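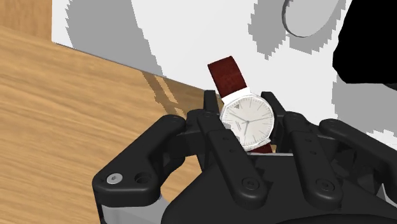 A white-faced wristwatch on a burgundy leather strap.

July 28, 2022
By the Windumcombe Letter staff

The woman who runs the repair counter at Tallside has a kettle going before I've found a place to put my bag, and she wants to know, before anything else, what I'm wearing on my wrist. I tell her it was my aunt's and that it loses time. She holds out her hand for it and we don't get it back into the conversation for a good while, because she has started in on straps.

"People think a strap is the boring part," she says. "But it's the part that touches you! You can have the finest watch in the county and if the strap pinches, it'll live in a drawer."

She came to the trade sideways. She had been mending saddles and handbags for 8 years when a customer asked if she could make a band to match a belt, and she said yes without the faintest idea how. The first one took her 3 tries and most of a weekend, and she still has the failures in a biscuit tin (I was shown all of them, with commentary).

"I cut the holes too close to the edge," she says, laughing. "It tore the first morning he wore it. He was very sweet about it, but I wanted to crawl under the bench."

Most of her leather comes from Ouazzani, a small supplier she has been buying from ever since, and she will happily talk about their reds for as long as you let her. Reds are hard, she says. They go brown on some people and pink on others, and there's no telling until a summer has gone by. She warns every customer about this and sells more red than anything else.

May was her busiest month, what with graduations and weddings, and she got behind. I ask if she has thought about taking somebody on. She has - she goes back and forth on it - but teaching takes patience, and she says she uses hers up on the stitching.

What about people who want to look after a strap at home? She puts down her cup for this one.

"Take it off at night. Wipe it with a soft dry cloth. Don't wear it in the shower, please, I'm begging you. And go up a hole in hot weather, your wrist swells and the leather pays for it."

By now my aunt's watch has come back across the counter with a new band on it, a dark green one I hadn't asked for and wouldn't now give up. It still loses time. She says that's a different bench, and a different afternoon, and pours me another cup.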